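A white table and a lot of yellow bins

Blandine Gilbert has packed orders at Skemum for nine years, and for most of that time she did it on a brown bench that had come with the building. The company sells small household goods by mail – lids, jars, hooks, cup holders, the kind of thing people order two of and then order two more. When the bench was replaced last February, she asked for a white top.

"They asked what I wanted and I said white, plain, no pattern," she says. "I drop a screw or a little rubber foot and I want to see it. On the brown one I was feeling for it with my hand."

The new table is wide enough for two people, though she usually works alone until lunch. She keeps the middle of it clear. Goods come in from the shelves on one side, get checked, go in a bin, and the bin goes down to the tape station at Odukoya's end of the room. Odukoya has the scale and the label printer and does not like to be handed a bin with paper in the bottom.

Gilbert has firm views on where things should sit while she is working. Round items go toward the back, because they roll, and so does whatever she has not checked yet. The bin stays off to one side, close enough that she can reach it without stepping.
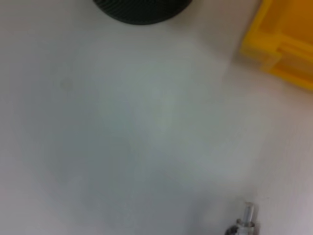

She did not choose yellow. The first bins were gray and came from a supplier called Irel, and they got mixed up with the gray bins used for returns. "We sent somebody a box of returns once," she says. "A whole box. She was nice about it." The next batch was ordered in yellow and returns stayed gray. There are 176 yellow bins in the building now, and she says that is too many, as people have started keeping lunch in them.

Dark goods were the other reason for the white top. Skemum carries a lot of dark green, and green that deep looks black under the ceiling lights. A green lid and a black lid from the same line cost the same but are separate items, and customers notice.

"I put it down on the white and look at it for a second," she says. "You can tell then. If I still can't tell I walk it over to the window."

Anything with ridges gets a second look as well. Dust settles in the grooves in the stockroom, and a cloth only pushes it along. She uses a dry paintbrush, a cheap one, and replaces it when the bristles start to bend.

The table is wiped down at the end of each shift with water and a little dish soap. She tried a spray cleaner from Tandisik for a month and gave it up – it left a film, and the packing tape would not stick to the edge where she likes to hang cut pieces.

In a busy week 2,000 orders leave the room. Asked if she would change anything else, Gilbert thinks about it and says she would like the table an inch higher.

"I've asked," she says. "They're looking at blocks for the legs."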